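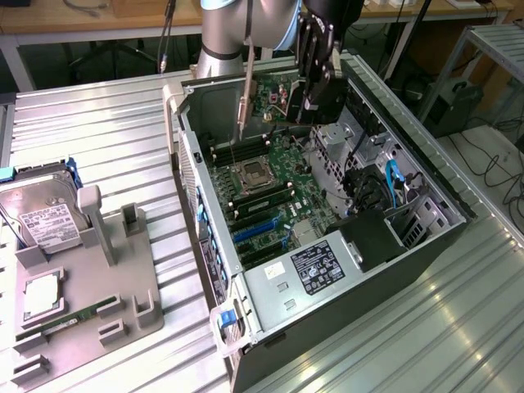 Fixing an old desktop for a relative vs. buying new?

ferngate_mo
My aunt has a desktop from Favport that takes almost 5 minutes to boot. She does email, recipes and solitaire, that's it. I told her I'd sort it out by the holidays and now I'm second-guessing myself. Fix it up or get her a cheap laptop?

pesonen77
Fix it. Add memory and a solid state drive and she'll get 4 more years. I did my dad's in October and he loves it! 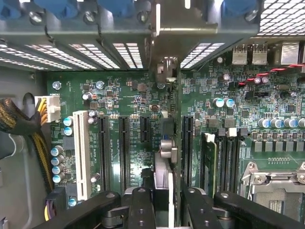

The big thing is she keeps her same screen and keyboard, and you won't spend every weekend on the phone explaining where the print button went.

Dilani Herath
Gotta disagree. I put 2 weekends into my mom's old tower and then the power supply quit. Laptop. Done.

ferngate_mo
Ugh, see, this is why I asked. She hates laptops though – says the keys are too small. The shop in town wants $20 just to look at it, so I might start there.

pesonen77
Pay the $20. And copy her photos off first, please!

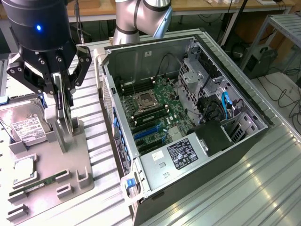 Hard drive, processor and a stick of RAM

Dilani Herath
OK, agreed on the photos. I still say she'd get used to the keys.

ferngate_mo
You haven't met my aunt lol. Dropping it off tomorrow, will post what they say.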